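Talk notes: Pritach, the Chamber lunch, Friday

1. Opening

Thank Ruaridh MacAulay for the kind introduction, and for the soup. Say how good it is to see so many of the old Dunbar Road crowd in one room (wave to the back tables, they'll expect it).

Start with the mill. When Hiltex closed, it left 200 people looking for work and a very large building that none of us quite knew what to do with. I'd like to stay on that for a minute and not hurry past it, because plenty of you were there.

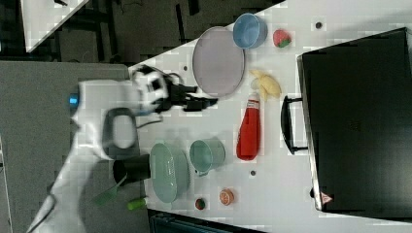
Then the turn. Pritach is close to the highway, the rail spur still works, and serviced land here costs a good deal less than it does in the city. Calum MacBrayne at the township office kept telling callers exactly that, very patiently, until a few of them drove out to have a look.

2. What has come so far

- Seven firms on the Pitley Industrial Park, most of them small, all of them hiring locally
- Nearly 1000 jobs in the park and the neighbouring lots - pause here, let them enjoy it
- A longer bus route, with the first run leaving at 6 a.m. for the early shift
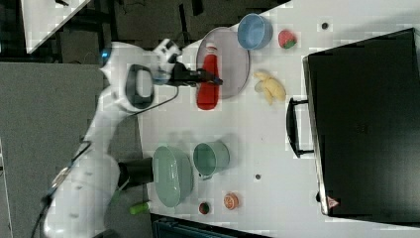 3. What we still need

Housing, housing and child care. Only 21 rental units were listed the last time I looked, and you can't ask a young family to move here and live in the car. Mention the college's evening courses and ask employers to honour the certificates.

Finish by asking each table to write down one thing that would help their business stay put. Cards are beside the coffee. Calum will collect them at the door.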